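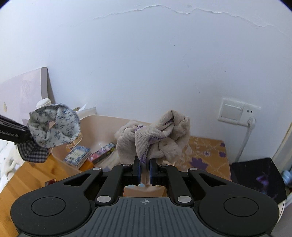
4.3 Sorting and filling the bin

This section covers the Rondar open storage bin, part no. 3246, when used on a table for small textiles. Complete section 4.2 (washing and drying the bin) first.

1. Place the bin on a flat, level table with the whole base supported. Do not stand it across the join of an extending table.

2. Empty the bin. Put small boxes and tins to one side.

3. Check that all textiles are dry. Damp knitwear left in the bin will mark other items.

4. Separate the load into socks, thin printed cloths and knitted pieces. Keep fluffy fabrics apart from dark cotton.

5. Lift knitted pieces with the weight supported. Pulling from one edge stretches the trim.

6. Fold cloths to a width of 28 cm or less. Wider folds ride up over the rim.

NOTE: Gaston drawer dividers do not fit this bin. Use the Tralonton insert, part no. 1736.

4.4 Pairing socks

Pairing is done on the table, in front of the bin, before anything is put away. Tip the socks into one heap and draw them out singly. Patterned socks are the quickest to match and should be taken first: a blue and white striped one, for instance, shows up at once against plain cream. Dark red and dark grey need better light -- move the heap towards a window if the colours are hard to tell apart. 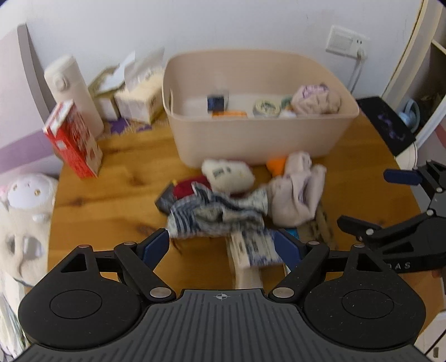 Pairs are rolled from the toe and closed with one cuff. Do not fold both cuffs over, as this slackens the elastic. Rolled pairs go in the corners of the bin, where the pink and lavender ball is, and a round tin or small box can stay in the bin with them. Tissues and bottles should be kept outside it.

1. Lay both socks flat, heels together.

2. Roll firmly and turn one cuff over the roll.

3. Place the roll in the bin. Fill the corners before the centre.

4. Set single socks aside for 7 days, then discard or reuse.

CAUTION: Do not fill above the rim. Do not lift a full bin by one side.

Revised 17 August 2020, H. Zepeda

Gilmartin Home Storage -- Contact us -- Copyright 2020 -- Back to top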